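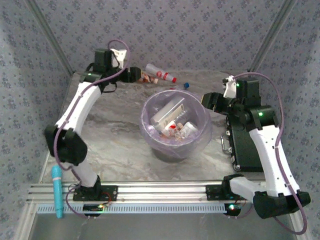 Kitchen and Room Tips for Your First Year in Student Housing

Every August the same packing lists go around, and most of them are written by people selling the items on them. I spent two years in a shared flat while studying abroad and another three helping new arrivals move in, and I have watched a lot of money go into drawers and stay there. Read what follows with the same suspicion you should bring to any list, mine included.

Don't buy the starter kit

The 39-piece kitchen set sounds like a bargain until you cook with it. The one I bought had four melon-colored spatulas, a pizza wheel that wouldn't cut pizza, and one knife. Buy one decent knife, one medium pot with a lid, one frying pan and a cutting board. Wait two weeks before buying anything else. If you still want a garlic press by then, fine.

Ask what the kitchen already has. In my building in Nidville the cupboards were full of pans left by earlier students, and most of them cleaned up well after a night soaking in hot water and dish soap.

Labels on shared food

I don't believe in labels. People who take milk can read. What did work was a small lidded box on my own shelf of the fridge, with everything of mine inside it. Taking a box down and opening it seems to feel more like stealing than pouring from a carton does.

Keep rice, pasta and flour in jars with tight lids. Bags folded over with a clothespin will get you pantry moths by July, and then everybody on the floor has them.

Trash

Skip the scented bags. They smell of flowers for a day and then of flowers and onions. A plain bag taken out often does the job. Choose one a size larger than the bin, so there's enough to fold well down over the rim, and leave a few spare bags flat in the bottom under the one in use. Let wet scraps drain in the sink strainer before they go in. Baking soda in the bottom of the bin helps a little — less than the internet says.

Chore wheels last until the first exam period. We did better with a fixed day: the bag goes out Monday night, full or half full, and whoever cooked last carries it.
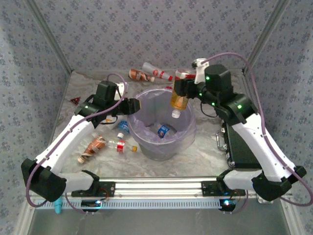 Seidu Aryee

Laundry without the gadgets

Somebody will tell you to buy dryer balls, a folding board and a set of mesh bags. One mesh bag is useful, for socks. For the rest, use half the detergent you think you need. Student machines are usually overloaded and under-rinsed, and extra soap just stays in the cloth and makes towels stiff.

I paid for a Bimevar hanging dryer that was supposed to hold a full load on the back of a door. It held six shirts and bent the hook. A cheap floor rack near a cracked window was better, even in winter.

Removable hooks

They are removable when the paint is good. Student housing paint is often not good. Try one behind the door and leave it a week before you put a row of them over the desk, and when you take one off, pull the tab straight down along the wall, slowly. I lost a deposit of 200 over a strip that came away with a piece of plaster the size of a playing card.

Take photos of every wall on the day you get the key and email them to yourself. My friend Tetteh thought this was fussy and changed his mind at checkout.

Apps

There are plenty of apps for splitting household costs. We tried one called Foko for a semester. It sent reminders at 7 a.m. and never once got anybody to pay faster. A sheet of paper on the fridge, with a pen on a string, settled our shared bill for dish soap, oil and paper towels with no arguments worth mentioning.

Cleaning the stovetop

Vinegar and baking soda mixed together mostly give you fizz. Use them apart, or just lay a hot wet cloth over the burned spots for ten minutes, then scrape with an old plastic card. On a glass top, keep steel wool away completely.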